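**Old desktop in a dusty workshop: clean it, or leave it alone until it dies?**

posted by skedari_bindery

Hello to all. I write from a small bookbinding workshop, two rooms on the ground floor. We repair old books and make boxes for archives. The work makes much dust: paper fiber, leather dust from paring, and a fine white powder from the sanding of boards. It goes everywhere, also where I would not believe it can go.

In the corner we have a desktop computer which we use for invoices, for the label printer and for the program that cuts box templates. The program is from a small company, Fallar, and it was last updated many years ago. It works only on this machine, or at least I never managed to install it on a different one. So the computer is more important than it looks.

Since the winter the fan is loud. After one or two hours of work with the templates the computer becomes slow, and two times it switched off by itself. When I put my hand behind it the air is hot and there is not much of it.

My colleague says to take a vacuum cleaner and clean it inside. The man who serviced our guillotine says never open a computer which still works. I have never opened one. I can sew a text block on raised cords, so my hands are not bad, but I am afraid of electricity and of breaking something small.

What I want to know is if the dust alone can make it switch off, if the workshop vacuum is all right, and how I can keep the dust out afterward. A new computer with a new template program would cost us 700 for the program only, and this year I prefer to buy leather.

**paperdust**

Yes dust can do this. Buy a can of air. Done.

Also move it away from the floor!! Everything falls down to the floor.

**Ikora Bindery**

I have the same trade and I had the same trouble, so I will answer slowly. English is also not my first language, please excuse me.

First, about the switching off. The processor makes heat, a metal block with fins sits on it, and a fan blows through the fins. Paper fiber is bad because it does not stay as loose powder. It makes a felt, exactly like the felt on the filter of a clothes dryer. When the felt closes the fins the air cannot pass, the processor gets too hot, first it slows itself down and then the machine stops to protect itself. What you describe fits very well. It can also be a power supply which is getting old, so I do not promise.

Before anything, copy your files. Invoices, customer list, and above all the box templates. Copy also the whole Fallar folder and any paper where the license number is written. Put it on two different drives and take one of them home. I say this first because people always read it last.

About the vacuum: I would not use it inside the case. The moving air and the plastic nozzle can build up static, and the nozzle is also heavy and can knock against things. You can hold it at some distance, outside the case, to catch what you blow out. A can of air is good for a computer, but in a bindery I needed several. Keep the can upright, or it spits cold liquid. Do not use the compressor from the workshop, there can be water and oil in the hose.

My order of work is this:

1. Shut down, pull the power cord from the wall, then press the power button once and hold it for a few seconds.
2. Carry the computer outside or to a room where there are no open books. I forgot this the first time and had gray fluff on a freshly pasted half-leather binding.
3. Lay it on its side on a clean table and take off the side panel. On many office machines it is one latch or two screws.
4. Touch bare metal of the case before you touch anything else, and again from time to time.
5. Hold the fan still with a finger or a wooden stick while you blow. It should not spin freely from the air.
6. Blow from inside to outside, short puffs. Do the fins, then the fan, then the openings at the front and the back.
7. A soft dry brush helps for the corners. I use a flat one of natural hair, a Šťastný number 13, the same model as I use for paste, but of course one which never saw paste.

Do not open the power supply box itself. Blow through its grille from the outside and leave it.

If you never saw the inside, it is less frightening than you think. It helps to learn a few names before, so that you know what you should leave in peace.
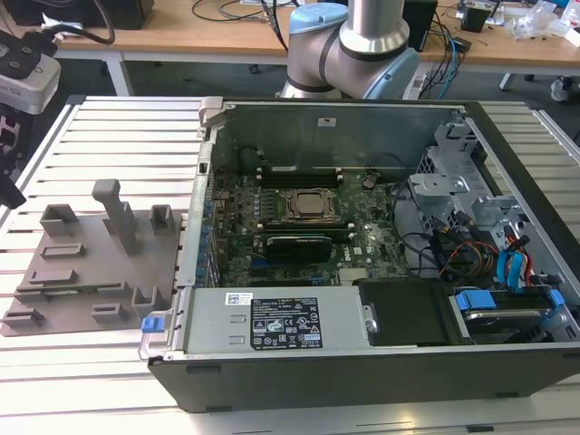

Skedari, May 25, 2025

This is a Dell with the panel off. The square metal part is the processor socket, with the silver processor in the center. The black pieces in the long slots, on both sides of it, are the memory. The bundle of colored cables comes from the metal drive cage. You do not need to pull any of these out to remove dust. If you must move a cable, make a photo with your telephone first. Yours can be arranged differently, the makers change it often.

Only if you lift the cooling block from the processor you need new thermal paste, so do not lift it if blowing is enough. For me it was enough. I also keep a small list on the wall with the date of each cleaning, next to the list for the glue pot.

Now the dust itself, which is your real problem. What helped in our place, in order of how much:

- The computer stands on a shelf at the height of my chest, far from the sanding place. The dust near the floor is much worse, in this paperdust is right.
- Board sanding is done in the other room with the door closed. We hung a heavy cotton curtain on the inside of the door, and I wash it every month.
- Leather is pared on a large sheet of newsprint, which I fold together and throw away after each skin. Before, I swept the table with my hand, and this was stupid of me.
- We wipe the floor with a damp cloth and do not sweep it dry.

Do not close the computer in a box or cover it with a cloth when it runs. A neighbor of ours did it with a nice box of gray board, very well made, and it became an oven. When the computer is off and cold, a cloth is fine.

I clean the inside two times in the year, in spring and in September before the busy season with the archives. It takes me less than one hour, with the coffee.

About the 700, I would wait, but I would also write to the people at Fallar and ask if the license can move to another machine. They answered me after 17 days, but they answered. Your computer will not live forever, also when it is clean.

**skedari_bindery**

Thank you both. The files are copied, that was one evening. I found 215 templates, some of them for boxes I do not remember making. On the next quiet morning I will carry the machine to the courtyard and open it, and I will move the shelf before I bring it back. I wrote to Fallar also.

One more small thing for Ikora, do you wash the cotton curtain with soap or only with water? Ours would hang very near to the paste table.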